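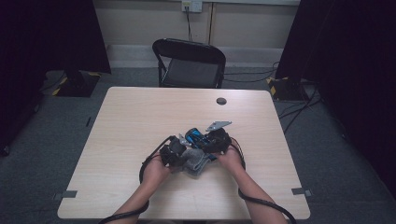

Wiping down the hire stock: an interview with the bench lead at Parkach

Parkach runs a return bench at its Astamside depot. Everything that goes out on short-term hire with a glossy finish comes back across that bench before it is shelved again: drink bottles, torch bodies, pump housings, display handles. The bench lead has set the cleaning procedure for the past two seasons and asked to be identified by role only. We spoke at the depot about cloths, table surfaces and the order of work.

The first subject was cloth. The bench uses one colour for finishing, a mid grey, and the lead was specific on the point. "White shows every mark, so people swap it out too early. Dark blue and black hide the residue completely. On grey you can see a smear of polish and you can see grit." The depot holds 800 of them in rotation. A cloth is retired to rough work after 144 washes, a figure the lead took from the laundry log after comparing lint counts on gloss panels.

Folding is taught but not enforced. "The book says quarter fold, eight clean faces. In practice a cloth gets bunched up after the first item and stays that way. I don't mind that on a curved surface. On a cylinder you want some bulk in the fabric so it follows the radius. On a flat panel I will ask for the fold."

Gloss blue is the finish that causes the most rework. The lead puts this down to the clear coat, which on the Drollik range is softer than on the equivalent black parts. Circular wiping leaves a haze on it that is visible under the depot's overhead lighting. The current instruction is to wipe along the length of the cylinder, lift at the end, and return to the start with a clean face of the cloth. "Along, lift, back. If you go around it you will be polishing for another ten minutes."

Grey cloth also stays on the table during handling. Anything round is worked over the cloth, low down, so that a slip ends on fabric. The lead described this as the cheapest change made at the bench. Chipped edges on returned items, previously a line in the May stock report, have not appeared as a separate line since.

The tables are light wood-grain laminate. Stainless was trialled and removed. "Steel is easy to disinfect and it scratches everything you put on it. It also throws glare up under the item, and you can't judge a gloss finish with glare coming from underneath." A pale laminate gives an even background, and dropped screws or clips are easy to find on it. The drawback is the edge banding, which lifts where forearms rest on it through a shift. Rees, the joinery firm down the road, re-glues the banding on site.

Seating is black folding chairs. The lead was less enthusiastic here. "They fold, they stack, they're the wrong height. For finishing work you want your elbows just above the surface, and on those you sit low. Most of the crew stand for the gloss items and sit for paperwork."

Product choice is conservative. The bench uses a neutral detergent diluted in 1000 mL bottles, applied to the cloth and never to the item. Metal brackets and other bare fittings are dried separately, with a second cloth, as detergent held in a fold or a bolt hole leaves a white deposit when it dries. Solvent is kept in a locked cabinet and signed out for adhesive residue only.

Asked what is still unresolved, the lead named storage. Finished gloss items are sleeved in tissue, and the tissue itself marks soft clear coat if a shelf is loaded too tightly. Foam dividers have been quoted – 2 suppliers so far, neither with a lead time the depot can use. In the meantime cylindrical items are shelved in a single layer, which takes up a full bay.

The written procedure is reviewed each May. The next version will add a page on edge wear and move the drying step for metal fittings ahead of final inspection.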